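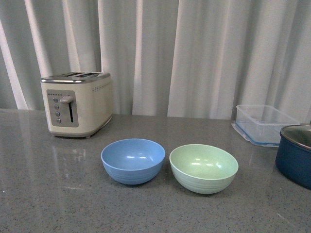 Equipment Planning Coordinator, Household Robotics
Zodosetti Institute, Herkow Campus
Posting number 534
Posted 27 March 2019

The Zodosetti Institute invites applications for the position of Equipment Planning Coordinator in its Household Robotics Section. The position is full time, with benefits, and is funded for 3 years. Renewal depends on the section's budget.

About the section

The section studies how robots can carry out ordinary kitchen work: setting out bowls, moving pots, closing food containers, operating a toaster. Its test kitchens are located in the Herkow building, a former dairy completed in 1942. Under the Drotada program, the section will replace most of its robot arms and add new test stations, beginning in August. The coordinator will prepare the purchasing plan for this work and keep it current.

Duties

The coordinator will:

Draw up the annual equipment budget, with separate lines for arms, grippers, cameras, mounting hardware, spare parts and service contracts.

Meet with research staff to record what each test station requires, including payload, reach, power supply and floor loading.

Write specifications and requests for quotation, and compare the bids received on total cost over the life of the equipment.

Plan the purchase of household goods used in testing. Small appliances, bowls, pots and storage containers are bought in matched sets so that trials can be repeated at more than one station. The coordinator keeps the list of approved models and arranges replacements when a model is discontinued.

Schedule deliveries and installation with the Facilities Office. The freight elevator at Herkow does not accept crates wider than 88 inches, and larger items must be booked through the loading dock in advance.

Maintain the equipment register and recommend items for repair, transfer or disposal.

Report spending against budget to the section head every month.

Required qualifications

A bachelor's degree in engineering, business or a related field, or equivalent work experience.

Experience in purchasing or budgeting for technical equipment in a laboratory, factory or warehouse.

Good working knowledge of spreadsheets and of at least one purchasing system.

Ability to read mechanical drawings and supplier data sheets.

Clear written English.

Preferred qualifications

Experience with robot arms or other automated equipment. Knowledge of import rules and export controls. Familiarity with the Somboon inventory system, which the Institute uses for all registered property.

Conditions

The work is performed on site at Herkow. Some travel to suppliers is required for acceptance testing. The coordinator may be asked to lift items weighing up to 40 pounds. Salary follows the Institute's scale for professional staff and is set according to experience.

How to apply

Applicants should submit a cover letter, a resume and the names of two references to the Human Resources Office, quoting the posting number. The cover letter should describe one equipment purchase the applicant has planned from first request to delivery. Confidential prices and supplier terms should be left out. Review of applications will begin on receipt and continue until the position is filled. Applicants selected for interview will be asked to complete a short budgeting exercise at the Herkow campus.

The Zodosetti Institute is an equal opportunity employer. Applicants who need an accommodation during the hiring process should contact the Human Resources Office.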